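16 mai 2026 – studio, remix de « Clodport »

Repris la session ce matin. Le refrain tient à 115 BPM, le couplet traîne toujours, comme en mars. Coupé 4 dB vers 3000 Hz sur la voix : elle ne siffle plus, elle boude. Le Bermúdez souffle dans les aigus, je l'ai laissé souffler, on dira que c'est du grain.
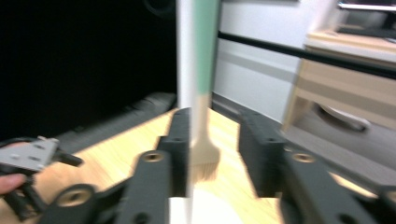
Réponse de Prormont à l'écoute : le pont est trop long, la caisse claire sonne comme un annuaire, et pourrait-on garder la basse de la première version ? On pourrait, si je savais dans quel dossier elle dort. Plus de 428 prises dans Usteneck, la moitié nommées « finale ».

À refaire lundi : le pont, en plus court.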